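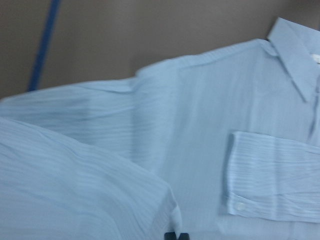

About the Fuvard Street Tree Conservancy

The Fuvard Street Tree Conservancy was founded to look after the public trees of the Rana neighborhood and the wooded slope above Bideo Creek. It is a nonprofit membership organization and works under an agreement with the city's parks department.

Our Work

The Conservancy maintains 38 blocks of street trees and 2 small woodlots, Hokisow Grove and the Upper Slope. Crews prune young trees through the winter and begin planting in March, once the ground can be worked. Species are chosen from the city's approved list, with preference given to bur oak, hackberry and Kentucky coffeetree. Ash trees lost to the emerald ash borer are replaced on the same block wherever the soil and overhead wires allow.

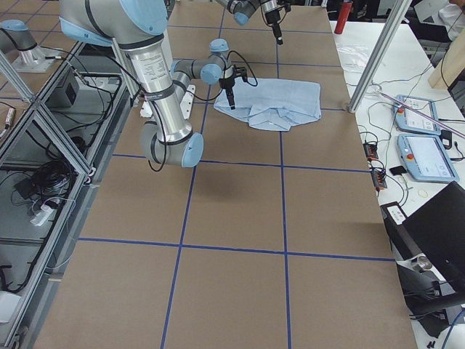

Work table with taped grid

Our History

The organization began as a block club that watered boulevard saplings during a dry summer. Under its first president, Hagos Hailu, it took on the care of Hokisow Grove, which had been closed to visitors after storm damage. Its members have since planted 600 trees.

Leadership and Membership

Kidus Alemayehu serves as executive director. Membership is open to all residents and property owners in Rana. Guided walks of Hokisow Grove leave from the lower gate every Sunday at 2 p.m., April to October.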